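House Rules for a Shared Bench: Drafting a Code of Practice for Student Robot Work

Group project report, Greno Building, November 2018

3. Why we wrote rules at all

The brief from our module leader was to "review good practice in collaborative robotics and apply it". We reviewed it. The published standards are long, careful and written for people with a safety department. We had a corner of the Greno Building and a sign-up sheet. Most of what we read assumed a factory cell doing one job for ten years, whereas our bench changes hands several times a day and the job is usually to move toy food about.

So we set out to write something a tired second-year would read. The first draft, known as Arach for reasons lost to the group chat, had 42 rules. We handed it out in February and tested people on it a fortnight later. The average student remembered 3, and one of those was the rule about crisps, which we had put in as padding.

The second draft, Oren, has 20. It fits on two sides of A4 and has been on the wall since.

4. What the rules cover

Oren is split into before, during and after. The "before" rules are the dull ones: check the stop button, check the speed limit, say out loud that you are about to start. Students dislike saying it out loud. We kept it in.

The "during" rules took most of our time. Rule 7 says that everyone stays outside the reach of the arm while it is powered, even if the thing it is holding is soft, light or silly. People relax around toys. They would not lean over a press, but they will happily lean over a plastic banana.

Rule 9 deals with cables. A loop hanging from the wrist must have enough slack for the whole task and must not pass under anything the arm is going to lift. Rule 11 says the objects for a task are agreed before the run and nobody adds to them halfway through, however funny it would be.

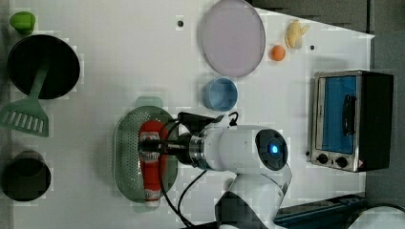 Red squeeze bottle in the gripper, both pictures.

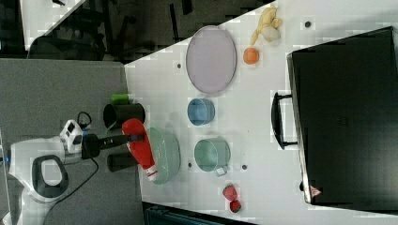
Does Rule 11 mean I have to stop the arm just to put an orange back on the table? Gruber asked this in the margin of the Oren draft, in green ink, and went on to say that a rule which makes small jobs slow will be broken by the end of the first week.

It was a fair point and we argued about it for longer than we would like to admit. Our answer is yes, stop the arm. But we did change the wording so that a paused run can be picked up again without filling in a new sheet, as the sheet was what people were really trying to avoid.

5. Did anyone follow them?

We looked at the log for 110 sessions under Oren. The stop button check was ticked every time, which we take as proof that ticking is easy. The cable rule was noted as broken more often than any other, mostly by members of this group.

Rule 7 is harder to judge from a log. People do not write down that they leaned in. A future group could sit in and watch, though we suspect behaviour would improve sharply for exactly as long as they stayed.

6. Changes for the next version

Rule 14 (label your own objects) and Rule 15 (do not use other people's labelled objects) will be merged. The rule on speed limits needs a number in it, which we left out by mistake. The crisps rule stays.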